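How to Check a Measuring Tool Before You Believe It

Most people buy a tape or a cheap caliper, put it in the drawer, and trust it until a shelf doesn't fit. I did the same for years. The packaging says accurate, and accurate to what is left for you to wonder about.

You need the tool you doubt, a sheet of plain white paper, a sharp pencil, and one thing whose length you have good reason to believe. For me that is a steel rule from Kasevach that cost more than I wanted to pay. I don't think the name on it makes it right. I checked it against two other rules before I gave it the job.

Start with the zero. Close the caliper gently, hold it up to a window and look for light between the jaws. A thin wedge of light means the jaws aren't parallel, and no button marked "zero" is going to fix that. Open and close it 9 times and write down what it reads each time. If the numbers wander, stop there and send it back.
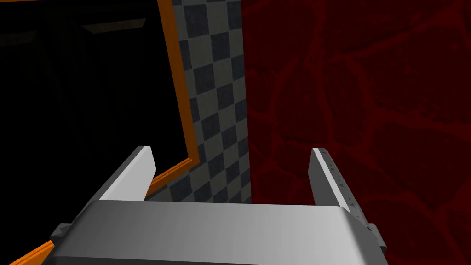

Two jaws, open, with inner faces you can see. Look at the faces first.

Next, check a known length. Measure 200 millimeters on the good rule if your tool opens that far, then do a short one near the bottom of the range. Sellers love the middle of the scale, where everything looks fine. Take three readings at each end and don't average them yet. The spread tells you more than the average does.

Tapes need a different test. The hook on the end is supposed to slide a little, by the thickness of the metal, so don't let anyone talk you into hammering the rivets tight. Measure the inside of a box by pushing the hook against the wall, then hook the tape over an outside edge and compare each reading with the rule. If one is good and the other is off, the hook is bent. Sometimes you can bend it back. I have managed it once.

About those "calibration cards" that Emport and Beseck put in the box: I don't use them. A card that comes from the same place as the tool could be wrong in the same direction, and cardboard changes size in a damp garage anyway.

Write the date and the error on a strip of masking tape and stick it to the case. My oldest strip says March and I should redo it. An error that stays the same can be worked around. One that moves can't, whatever the reviews say.

Last updated January 14, 2021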